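Talks > Small Business Evenings > Finding It Again: Speaker Notes

Last updated: May

Finding It Again: Stock Records for a Small Rental Business
Yanling Xia, Stodside

Notes are for a 40-minute slot with questions at the end. Slide titles are in capitals. The spreadsheet handout goes out before I start, one per table.

OPENING

Say hello, say the name of the firm (Lopes Event Hire), say what we rent: tables, linens, planters, artificial flowers, lamps, signs, a few stages. Small parties and office events mostly. I run the stockroom and I do the records.

Tonight is about keeping a list of what you own that stays true for longer than a week. I am not going to talk about accounting.

WHAT A STOCKROOM HOLDS 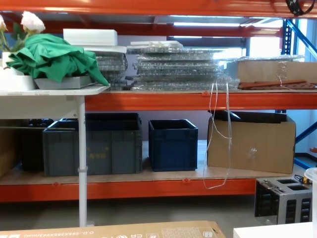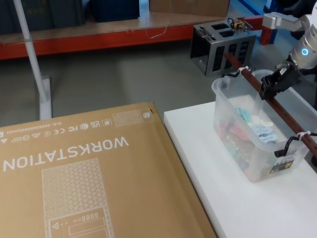
Shelving and a table first, then a carton with WORKSTATION on it.

Ask the room: who has a list of everything they own? Wait for hands. Then ask who would bet their next booking on it. Wait again. Usually most of the hands go down. Don't make a thing of it, move on.

Our first full count came to 1,373 items. The list we had been working from was off by 196. Some of those were things we had and didn't know about, and some were things we were still offering to customers and no longer owned. The second kind costs more. We had to rent chairs from a competitor on a Sunday morning to cover one of them, and we paid their weekend rate.

Pause here. Drink some water.

WHERE THE LIST GOES WRONG

Four places, in the order they hurt us.

Going out. Somebody adds two extra tablecloths to the van as spares. Good instinct, but they aren't on the sheet. When they don't come back, no one looks for them.

Coming back. Returns happen late at night when people are tired. Stuff gets put down wherever there is floor. By morning the next job is being loaded and the returns have been mixed in with it.

Damage. A broken thing gets set aside "for now." It is still on the list as available. We had a lamp that was booked four times while it was in pieces in a bin.

Buying. New things go into use the same day they are delivered. The invoice goes to the office and the item goes in the van, and the list hears about neither.

(If there are caterers in the room, mention that they have a fifth one, which is things left in the customer's kitchen. Serving spoons especially.)

NAMES BEFORE NUMBERS

This is the slide people photograph, so leave it up.

Before you buy labels or software, agree on what things are called. We had one kind of tablecloth under three names: "long green," "banquet green" and "green 120." Each name had its own line and its own quantity. All three were the same pile.

How we did it:
- Printed the old list and cut it into strips.
- Put strips that meant the same item together on a table.
- Picked one name for each pile and threw the rest out.
- Wrote the rule down: type first, then color, then size. "Tablecloth, green, long."

It took two afternoons. Do it with the people who load the vans. They know the names people really use, and if you pick names they don't like they will go on using the old ones.

Side note if there's time: keep the old names in a hidden column. Customers who booked two years ago will ask for the same thing again using whatever was on the invoice.

SINGLE ITEMS AND COUNTED ITEMS

Not everything needs its own number. A stage section needs one. A napkin does not.

Our rule is money. If it costs more than 70 dollars to replace, it gets its own number and its own line. Under that, it is a quantity on a shelf and we count the quantity. Your figure will be different. Pick it once and leave it alone for a year.

Someone always asks about cheap things that are hard to replace, such as a discontinued glass. My answer is to give those a number anyway and put up with the extra line.

Sets are the awkward case. A lamp with a separate shade and a separate bulb is one item to the customer and three to us. We number the base and write the parts on the tag. If a part is missing at check-in, the whole thing is marked out until it is complete.

LOCATIONS

Explain bay, level, position. Bays are letters, levels are numbers from the floor up, position is left, middle or right. So C2L is bay C, second level, left side.

Start numbering levels from the floor. We started from the top the first year and then added a level, and had to relabel everything.

Give names to the places that aren't shelves too. The floor by the roll-up door is a location. The van is a location. The repair bench is a location. The wash pile is a location. If people are going to put things there, the list needs a word for it.

Leave space. We fill each bay to a bit less than it will hold. A full bay means the next return goes somewhere else, and then you have one item in two places.

LABELS

Short section, but it gets the most questions.

We use a Kasska label printer. It is fine. Any label printer is fine if you can still buy the tape for it. Check the price of tape before the price of the printer.

Big labels on shelves, small ones on items. Shelf labels should be readable from where you stand with your arms full. On items, put the label where a customer won't see it but your own people can reach it without turning the thing over. Under the rim for tables. Inside hem for linens, sewn, because stick-on labels come off in the wash.

Don't trust what is printed on a carton. We reuse packaging like everybody else, and the outside may say one thing and the inside another. If a box is being kept for storage it gets our label on the end that faces out. A carton with no label of ours is treated as unsorted and goes to the sorting table.

THE SHEET OR THE SOFTWARE

We ran on a shared spreadsheet for two years. Then we moved to Edix. I'm not paid to say so and I'm not telling you to buy it.

What the spreadsheet did well: free, everybody understood it, easy to fix. What it did badly: two people editing the same line, no history, no way to see a double booking until you went looking.

What the move was like: slow. Plan on a month of doing both. Import the clean list, never the old one. If you haven't done the naming work first you will pay to have the same mess in a nicer window.

If you have fewer than a couple hundred lines, stay on a spreadsheet. Use the handout. Column by column:
- Item name
- Number (if it has one)
- Quantity owned
- Quantity out
- Location
- Condition
- Last checked, and by whom

"Last checked" is the one people delete. Keep it. When a line looks wrong you want to know how old the information is and who to ask.

CHECK-IN

Returns get their own area and their own hour. Nothing goes from the van to the shelf at night. It goes to the returns area, and it is checked in the next morning by someone who wasn't on the job.

Three questions for each item. Is it all there, is it clean, can it go out today. If all three are yes it goes to its shelf. If not it goes to wash or repair and the list is changed right then, before the item is put down.

We lost some time to this in the beginning. People complained and I would have too. By the second month the morning check-in was taking less time than we used to spend walking around looking for things, though I didn't measure it properly so I can't give you a figure.

COUNTING

Don't do a big annual count if you can avoid it. Everyone hates it and by the end of the day people are guessing.

We count one bay each week. Two people, one counting and one writing, and they swap halfway. The person who writes doesn't read out what the list says. If you tell somebody there should be 12, they will find 12.

Differences get written down with no blame attached. If people think a difference will get them in trouble, they will stop finding them.

For linens, count folded stacks of ten with a marker between them. Count again only if the last stack is odd.

WHAT I WOULD DO FIRST

For anybody who wants one task for next week:

Take one shelf. Empty it. Name what was on it, count it, put it back, label it, write it in the sheet. Time yourself. Multiply by the number of shelves and you have an idea of the whole job. Then decide whether to do it in one push or a shelf a week.

We did it in one push and closed for four days in January. If I had a busier January I would have gone shelf by shelf.

QUESTIONS

Likely ones, with short answers:

Barcodes? Useful once the names are settled. We scan numbered items only.

Do customers get charged for missing items? Yes, replacement cost, and it's in the contract. We send the list of what's missing within two working days. Later than that and people argue.

What about seasonal stock? Same list, different bay, top level. Mark it as seasonal so that it isn't counted every time around.

Who should own the list? One person by name, with one backup. At Lopes I'm the one, and my backup is whoever is leading the vans that month.

Leave the sign-up sheet by the door for anyone who wants the spreadsheet emailed. Collect the spare handouts and the adapter for the projector.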